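Wultevton Handheld Demonstrations - README and collection rules

Maintained by Pierina Fabbri. Please write to me before you change anything in the rules part. Corrections of my English are also welcome and need no permission.

What is in this folder

The set has 395 accepted demonstrations of tabletop tasks, made by people holding a gripper in each hand. We recorded 400 and took five out, for reasons given near the end. All of them were made in the Wultevton room. The Pometmont room follows the same rules, but its recordings are in a separate folder and you should not mix the two before reading the section on calibration.

Each demonstration has its own directory. Inside you find the video of the left gripper, the video of the right gripper, the finger opening over time, the estimated position of each gripper, and a short text note by the operator. The note can be empty. If it is not empty, please read it, because sometimes the operator writes there a thing which the numbers do not show, for example that the object was placed a second time before the start.

Who the rules are for

They are for operators who record and for reviewers who accept or reject. The first version was one page and everybody understood it in a different way. In this version I tried to write each rule so that two people reading it will do the same action. Where I use "must", a demonstration that breaks the rule is rejected. Where I use "should", the reviewer decides and writes one line about the decision.

Rules before recording

1. The operator must be on the session sheet. We do not record guests, also not for a short trial.

2. The person must have agreed in writing that hands, sleeves and voice may be in the files. Faces are not wanted. If a face is in the video, even in a reflection, the demonstration goes to the reviewer with the mark "face" and stays out of the shared folder until it is checked.

3. Screens behind the table should show nothing private. Mail and chat windows must be closed. A program window with status lights or buttons is allowed.

4. Rings, bracelets and watches must be taken off. Long sleeves are allowed if they do not touch the fingers of the gripper or cover the camera.

5. The cable must run along the arm and not over the table. Check this with the arm stretched and again with the arm bent.

6. Finger pads must be looked at before each session. A pad with a tear or a loose screw is changed at once, and the change is written in the session sheet, with the side (left or right).

Rules for the table

7. Only the objects of the task stand on the table. Cups, phones and pens go to the desk behind. Drinks on that desk are permitted, although I would prefer none.

8. The object starts inside the reach of both grippers. It may stand near the far edge, but no part of it may hang over.

9. Transparent objects are allowed and we want more of them. They are difficult for the position estimate and also for the reviewer, who may not see where the wall ends. For this reason the operator must hold both grippers open and still at the start, long enough that the object is seen clearly between the fingers. The clear container with two compartments is the usual case.
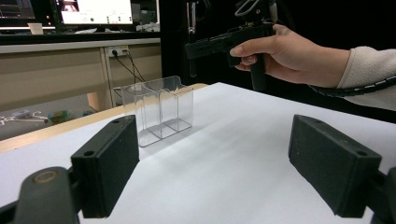
Rules during recording

10. Start with the fingers fully open on both sides. The software takes the first value as the reference, so a half-open start gives wrong numbers for the whole file.

11. Move at the speed you would use when another person stands near. Very slow motion is also a fault. We had many files from the first weeks where the operator was so careful that the motion does not look like work anymore.

12. If you drop the object, continue if you can reach it safely. A drop and a recovery are useful and must be kept. Do not catch a falling object with your free fingers.

13. Do not put a bare hand on the table between start and stop. If this happens, say "hand" aloud and finish the task. The reviewer will hear it.

14. After 25 demonstrations the operator must rest. The tool is not heavy, but the wrist gets tired before the person notices, and the grip on the handle becomes different. The reviewer can see this in the data.

15. Anybody in the room may say "stop" at any time and the operator stops. No explanation is asked until the grippers are down.

Review

Each demonstration is watched once at normal speed by a person who did not record it. For transparent objects it is watched two times, the second time with the opening curve next to the video. At the contact the curve should become flat. If it becomes flat and the fingers seem to hold nothing, do not guess - mark it "unclear" and give it to me.

Review is done on Wednesday. Files recorded on the same day wait for the next week, so that nobody feels pressure to accept them quickly.

Of the five demonstrations taken out, three had a half-open start, one had a message window readable on a screen, and in one the cable pulled the object. The operator notes are kept, the videos are deleted.

Calibration

Wultevton is calibrated with the Palumbo board, 40 poses for each gripper, repeated when a pad or a camera mount is changed. Pometmont uses the older board. The two boards give a small constant shift in height, and I did not correct it in the files. The script for the correction is in the tools directory and is called holetel_shift. It changes the files in place, so work on a copy.

Known limits

All operators in this set are right-handed. The table is always the white one, therefore a model trained only with this data may depend on the bright surface. The light in the room is not equal, and the area behind the operator is often very dark. We do not measure force. Please do not use these files to decide how strongly a robot may hold something.

Use and changes

The data may be used inside the Holetel project for training and testing. For other use, ask first. If you find a demonstration which should have been rejected, send me the directory name and the rule number. I will add it to the change list and answer in the same week, except in September, when the room is closed.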